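Foam shape sorters, and why I'm not convinced

Pauline Treloar swears by these. I've read her post twice and I still think a foam board with holes in it is a foam board with holes in it. Ours is green, from Clusby, and it has a cross, a square and a circle among the openings.

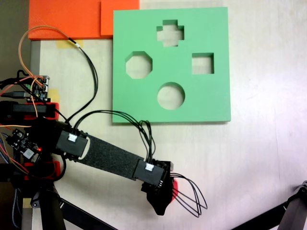
My gripe is the claim on the packaging that it "builds reasoning." Does it? Tia was three when she learned that if you push foam hard enough, it goes in wherever you want. I'd call that force.

The red block bothers me most. It has so many flat faces that it's close to a ball, and I had to look twice to decide which hole it was meant for.

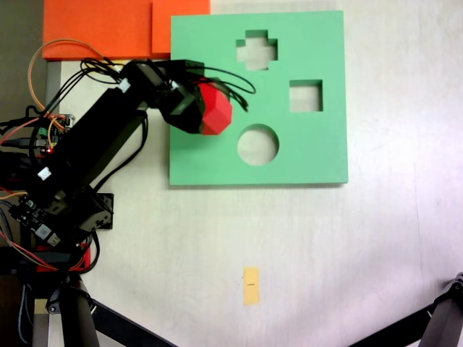 Pauline says that's the point. Maybe. I'll give it until May, and then it goes in the donation box with the bead maze.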